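Tesska Assembly and Packing, Sultville site
Joint Working Group on Automation – Minutes, August

Present: Hauwa Adeleke (chair), Seidu Antwi (process engineering), Cecilia Opoku (packing, early shift), Seidu Quaye (maintenance), Dzifa Ametepe (personnel; minutes)
Meeting opened at 2:10 p.m.

1. Previous minutes
Accepted with one correction. Item 4 should read "bench hours", not "shift hours". The action on floor markings is closed.

2. Status of the Essien cell
S. Antwi reported that the Essien cell ran through the full trial period on small-part transfer. Total transfers logged: 1,669. Of these, 102 were stopped by the operator or by the cell itself. Most stops were failed grips on parts lying flat against the table. Parts presented on edge gave little trouble.
C. Opoku asked whether operator stops and cell stops are logged separately. They are not. S. Antwi will split the field before the next report.
S. Quaye noted that finger pads are wearing faster on the inner face than on the outer. Spare pads are in stock. He wants pad checks moved from weekly to every shift until the wear pattern is understood. Agreed.

3. Hand-guided demonstrations
The next set of tasks will be taught by demonstration, with packing staff working through the motions using the hand-held gripper. Target is 200 demonstrations per task. S. Antwi stated that the count covers usable recordings only, so the working time will be higher.
C. Opoku reported from the early shift:
– The tool is heavier at the front than staff expected. Wrist fatigue was reported after long sessions.
– Staff slow down when recording, and the bench rate falls. Two people were asked about their rate by a line lead who did not know they were recording.
– Staff want to know if recordings can be used to judge individual performance.
H. Adeleke confirmed that bench rate will not be counted during recording time and that line leads will be told in writing. On the third point, D. Ametepe read the current draft policy, which says recordings are held for training the cell only. C. Opoku asked that the word "only" be kept in the final text. Agreed.
Recording sessions are limited to 2 hours per person per shift, with a break at the midpoint.

4. Job content and grading
D. Ametepe presented the revised role sheet for packing operators. New duties are clearing stops, pad checks and demonstration work. C. Opoku objected to these being listed under "other duties", as they need training and carry responsibility for the cell. S. Quaye agreed in the case of pad checks, which until now have been a maintenance task.
No decision on grading. D. Ametepe will bring a version with the new duties as a separate section. Maintenance hours will not be reduced while pad checks are under trial.

5. Borkico software update
Deferred. S. Quaye has not received the release notes.

6. Other business
C. Opoku asked for a second mat at the demonstration bench. H. Adeleke approved the purchase.

Actions
S. Antwi – separate operator stops from cell stops in the log
S. Quaye – pad check sheet for each shift; obtain Borkico notes
H. Adeleke – written notice to line leads; mat
D. Ametepe – revised role sheet; final wording of recording policy

Meeting closed at 3:25 p.m. 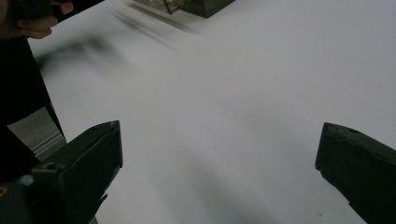

Corrections to these minutes go to D. Ametepe before the next meeting. A copy will be posted at the packing office.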